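4.2 What people do when the water stops

I went into the Purkstead survey expecting to write about pipes. Most of what people wanted to talk about was jerrycans, and who carries them, and what the boy with the handcart charges in November when the standpipe at Meltard has been off since dawn. So this section is mostly about jerrycans.

We spoke to 200 households, split evenly between the upper and lower wards. Gemechu Wolde did the upper ward on foot and I did the lower one, with Yabsira Wako checking both sets of answers in the evenings (she found plenty wrong with mine!). Nearly 30 households told us they had a tap in the yard, which sounds fine until you ask when it last ran. Several people laughed at the question. One woman in Assefa Lane keeps a saucepan under hers, just in case it coughs something up overnight.

Our first form asked whether a home was "connected", yes or no, and I'm still a bit cross with myself about that. A pipe in the wall counted as a yes. We changed the wording after the pilot and asked people to tell us about the last four days instead - where each can was filled, who went, how long they queued. Answers got longer and messier, and a good deal more useful. Older daughters did most of the fetching in the lower ward. In the upper ward it was more mixed, and Gemechu thinks the slope has something to do with it, though I'm less sure.

The readings from the Zuvora loggers at the standpipes are dealt with in section 5, and I've leaned on them here only where people's memories disagreed about the hours.

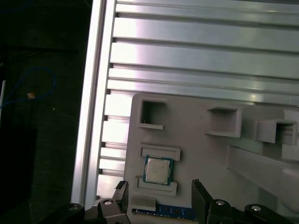

Figure 3. Desktop processor in the recess of a light grey fixture plate.

Memories disagreed quite a lot, as it happens. Neighbours sharing one standpipe gave us opening times hours apart, and both were certain. I've kept both answers in the tables, as picking one felt like cheating. Cost was easier, and everybody knew to the coin what a full can had cost them that week.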